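Where Does the Water in Your Socks Go?
by Lemlem Tefera

Hello, young readers of the Widton Library page! Today we will talk about socks. You put them on in the morning, you run, you jump in a puddle, and in the evening they go to the wash. After washing they must become dry again. How does it happen, if no one is wiping them?

A round hanger with clips is a very good tool for this work. Many families have one.

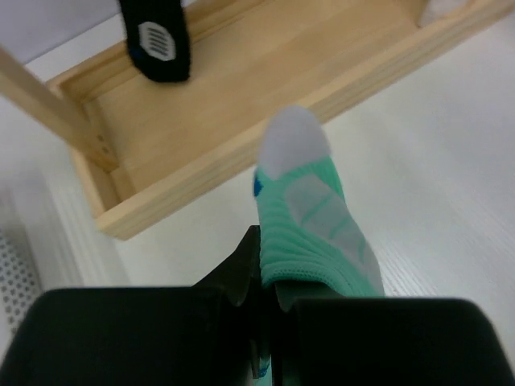
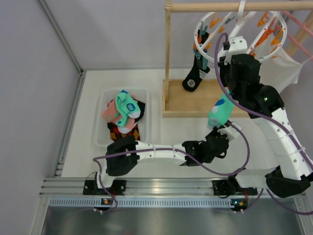 Let us start with the cloth. A sock is not woven like a bed sheet. It is knitted, and that means one long thread makes many small loops, and every loop holds the hand of the next loop. This is why a sock can stretch over your heel and then come back to its size. Between the loops there are tiny spaces. When you wash the sock, water goes into these spaces and stays there. It also goes inside the thread itself, if the thread is cotton.

Water is made of very, very small parts called molecules. They are always moving. Some of them move so fast that they jump out of the cloth and fly away into the air. We call this evaporation. The water which flew away is now a gas, and its name is water vapour. You can't see it, but it is in the room with you.

What helps the water to fly away?

Warm air helps. When it is warm, the molecules move faster and more of them can jump out.

Moving air helps also. The air close to a wet sock soon becomes full of vapour. If a wind comes, it pushes this damp air away and brings new air, which has place for more water.

Space helps very much. If you leave wet socks in a pile, the ones in the middle have almost no air around them. They stay wet for a long time and they can begin to smell. But if every sock has its own clip and hangs alone, the air can touch it from all sides.

Now you understand why the hanger is round. On one straight line the socks need a long place. On a circle you can put many clips in a small place, and the whole thing hangs from one hook.

In which direction must we hang a sock? In my family in Redell we had a big discussion on this! My aunt hangs them by the toe, my brother by the top. If you hang it by the toe, the stretchy top part is not pulled by the clip. If you hang it by the top, the opening can stay a little wider and the air goes inside. Both ways will dry your sock.

An experiment for you

You need 2 cotton socks of the same kind, water, clips and a kitchen scale. Ask an adult before you use the scale.

Make both socks wet and squeeze them well. Weigh each one and write the number. When I did it in April, my first sock was 63 grams wet and 35 grams dry. So 28 grams of water went into the air of my kitchen.

Hang one sock with a clip. Roll the other one into a ball and leave it on a plate. Weigh them again after every hour. Which one becomes light first? Draw a line for each sock on squared paper - use two colours, so you don't mix them.

New words

Knitted: made from loops of thread.
Evaporation: when liquid water becomes vapour.
Damp: a little bit wet.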